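Table protector

A table protector (my grandmother only ever said "table pad") is any flat layer you put between a tabletop and the life that goes on above it. Cloth counts, cork counts, and so does the clear or frosted plastic kind, which is the one I know best and will go on about the most. I'm writing this entry from my own kitchen, so forgive the opinions!

Plastic protectors come in two finishes. Clear ones let you see all of the wood but show every fingerprint, and they stick to a glossy top in odd wet-looking patches. Frosted ones blur the grain down to a soft haze, hide smudges nicely, and peel up without a fight. On pale wood I'd go frosted every time. On dark wood it can look a bit milky, so try a corner first.
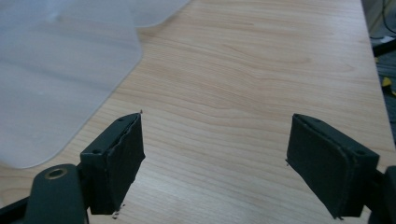
Sizes are the next headache. A full cover for a 60 inch table is easy enough to find, but plenty of people only want to cover the spot where they eat or do crafts, and a smaller sheet is fine for that. Mine is a Leluvwood that I bought in July at the Layug housewares shop, and it cost me nearly 30 dollars. The Brallmont ones are thicker and come rolled up tight (leave one flat under some books for three days or you'll be chasing the ends forever). Stoltosetti makes them with rounded corners, and I like those a lot, as square corners curl and catch on sleeves.

Cleaning is a damp cloth and a drop of dish soap. Lift the sheet now and then and wipe the wood too – crumbs get under there and they scratch. Don't set a hot pan on one. Thin plastic is for spills and pen marks, and for heat you still need a trivet.

See also: placemat, desk blotter, oilcloth, trivet

Last edited 19/08/2016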